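Talks & Events | Speaker notes
September
By Fletcher Bright

Start without the slides. Ask who here has bought a loaf in the last month because of the word "sourdough" on the bag. Wait for hands. Mine goes up too.

What I want to do in this slot is be difficult about bread words. Artisan, heritage, craft, slow, stone-baked. I've been reading labels for two years, mostly in the Rurndale shops, and I've ended up trusting very few of them.

First, "artisan". I wrote down 204 product names with that word in them. I then wrote to the makers and asked what it meant. I had 27 replies. Most of them said "care" or "passion". I don't know how you check for passion. One firm, Vasić, wrote back to say it referred to the shape. I rather respected that.

(Pause. This usually gets a laugh. If it doesn't, move on.)

Second, "slow". Slow compared with what? A dough can sit overnight in a fridge and come out dull. I've had dull ones. I've also had a four-hour white tin loaf that I would happily eat every day. Long fermentation does change flavour, I'm not arguing with that. I'm arguing with a number printed on a bag when you have no idea what temperature the dough was at, or how much yeast went in on top of the starter.

Jelle Boersma will disagree with me in the second half. Jelle thinks customers learn from labels, even bad ones, and end up asking better questions. I've asked him for one case of it. He says the market stall at Skatach. I went to the stall and what people asked was whether there was any left.

Third, "heritage grain". Go carefully, there are growers in the room. My complaint isn't with the wheat. Ask what share of the flour it makes up. If the seller can't tell you, assume it's a sprinkle. The Bideo loaf says "with heritage wheat" on the front, and the back gives no percentage that I could find. It may be a fine loaf. The label gives me no way to know.

Price, quickly. I paid about 80 pence more for rolls with a story than for rolls without, and at home we couldn't tell them apart with the bags hidden. That was a small test in my kitchen, so don't quote it as science. I'd like somebody to do it properly.

What would I accept? Ingredients in order, with percentages. The date it was baked, and where. If it was baked from frozen, say so. I don't mind frozen. I mind a flour-dusted paper bag doing the talking.

Expect the question "so what do you buy?" Answer: the seeded one from the corner shop, and I've never asked how it's made.

Last point before Jelle comes up.

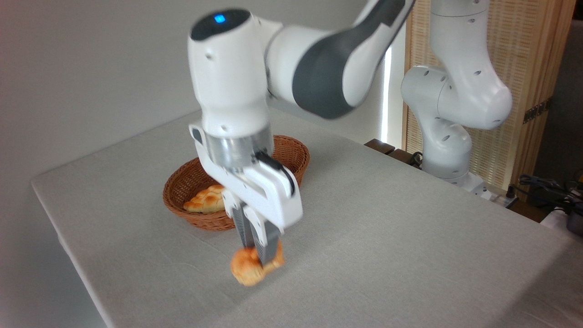
Crust. People tap the bottom of a loaf and nod at the hollow sound. I've tapped loaves that sounded perfect and were gummy in the middle. Cut it once it's cool, look at the crumb, then decide. Over to Jelle, and questions to both of us after that.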